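Stuva – a seed and sowing list for small gardens

Readme, last tidied up in June

Hello, and thanks for downloading this. Stuva is my list of hardy annuals and a few biennials, kept as a plain spreadsheet with one row per variety. It began as a scruffy notebook in the potting shed and got typed up over a wet winter, mostly so I could sort it by sowing month and stop losing it under the seed trays. There are 142 rows at the moment, and I add a few more whenever the catalogues get the better of me.

What's in the download

stuva_main.csv is the one you want. stuva_notes.txt has my longer grumbles and raptures about particular plants. The old file, stuva_old.csv, is only there for people who linked to it before I changed the column names, so please don't build anything new on it.

The columns

name – the common name I use at home, so it may not be yours
latin – genus and species, plus the cultivar where there is one
sow_from, sow_to – months as three letters, jan to dec
where – tray, pot or direct
height_cm – measured on my own plants at first flower
soil – light, middling or heavy
slugs – low, medium or awful
source – where the seed came from

Blank means I don't know. Please don't read a blank as a zero (somebody did this with the heights and wrote to ask why my larkspur was so short!).

Where it all comes from

Most of the growing was done on my own plot, which is heavy clay at the bottom and rather nicer near the gate. Sverre Öberg grows on sand by the coast and sent me his records for 59 of the varieties – his rows say "coast" at the start of the source column. His sowing dates run earlier than mine and I've left them exactly as he wrote them. Castisora and Wallin in the source column are seed merchants, and "saved" means I collected it myself, so expect the odd surprise in the colours. The Wallin sweet peas in particular have crossed with everything going and I love them for it.

Heights are the weakest part. I measured with a cane marked every five centimetres, so nothing finer than that means much, and I never did get round to staking the cosmos before measuring them. If you're planning a border, leave a bit of slack.

Using it

Open it in any spreadsheet program. If the accented letters come out as rubbish, choose UTF-8 when you import. Joar Viklund wrote a little script called Tultano that turns the sowing months into a calendar you can print and pin up, and it's in the tools folder with his own notes. It needs version 2 of the main file or later.

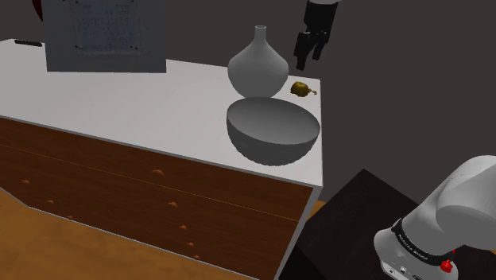 Can I sow the autumn rows in spring instead?

Most of them will grow perfectly well, but they'll flower later and on shorter plants. Ammi and cornflowers are the ones I'd still do in September if you possibly can.

Known problems

The two nigellas share a slug score and I think one of them is wrong. Honesty is down as direct sown, though I've since had much better luck in pots. Row 104 is a poppy I never managed to identify, so the latin column just says Papaver.

Sharing

Copy it, change it, print it out for your allotment neighbours. A mention of Stuva is nice if you put it online. Corrections are very welcome – send me the row, what you think it should say, and what sort of soil you're on.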